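Thread on refinishing a solid wood tabletop with hardwax oil. I keep answering the same questions by message, so the answers go in one place.

1/ Scope: interior tables and desks, bare wood, oil finish. Polyurethane and lacquer are different processes with different failure modes. Exterior furniture is excluded.

2/ Strip first. Oil needs to reach bare fiber. Any old varnish left in the grain shows up later as a pale patch, and you will be sanding that patch again. A card scraper removes most film finishes faster than paper and clogs nothing.

3/ Sanding sequence: 80, 120, 150, stop. Going finer closes the surface and the oil has less to hold on to. People who sand to 320 on a tabletop get a nice feel on the first day and poor water resistance after that.

4/ Vacuum, then wipe with a barely damp cloth. Let the grain rise, let it dry, then one light pass at 150 by hand. Skip the tack cloth. Some leave a residue the oil does not like.

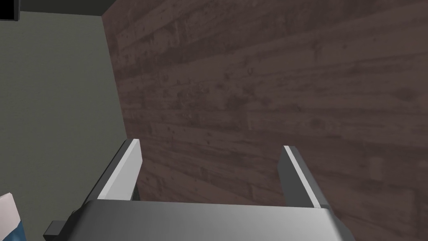
5/ Color is the part people get wrong. Oil darkens wood, and the amount depends on the species and on what was there before. If you want to land on a dark brown like the surface in the picture, a clear oil over a pale species will not get you there. Use a pigmented first coat, then clear. Test on the underside of the top, sanded to the same grit. An offcut from another board tells you very little.

6/ Application: thin. I use Lasisdale clear and spread it with a white pad, working one section at a time along the grain. Wait 14 minutes, then buff off everything that will come off. Whatever stays wet on top will cure gummy.

7/ Rags. Oil-soaked cotton can self-heat and ignite. Lay them flat outdoors until stiff, or submerge them in water in a lidded metal can. Do not ball them up in the trash.

8/ Second coat the next day, thinner than the first. On a 3 by 5 foot desk the second coat takes less than half the oil of the first. If it takes more, the first coat was starved or the wood was not clean.

9/ Humidity. My shop sits near 50 percent in June and the cure times on the can hold up. In a damp basement, double them. Light use once the smell has gone, no standing water until full cure.

10/ Maintenance: spot repair is the whole argument for oil. Sand the ring or scratch at 150, feather the edge, wipe on a little oil, buff. With a pigmented base, touch in the color first.

11/ Replies asking about Winder paste wax on top: it works, but strip it before you re-oil.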